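Kitchen notebook, Pralden test bench
2019-08-05
Potato dumplings, third dough
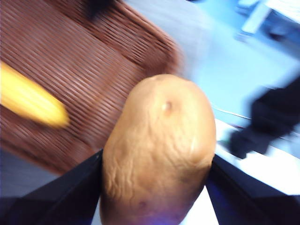 Dough

Boiled the potatoes in their skins, 28 minutes, then peeled and pressed them while still hot. Weight after pressing was 459 g. I let them steam off on a tray before the flour, which I forgot in July. Used the Leiva flour, 233 g in total. It is too much, the dough became firm like bread. Next time start with half and add by spoon.

Cooking

Salted water, small bubbles only. The first ones broke at the seam. Wetting the fingers before closing helped.

To do

Ask Comen if they still have the older floury sort. Salt was missing in the filling, I corrected it in the recipe sheet.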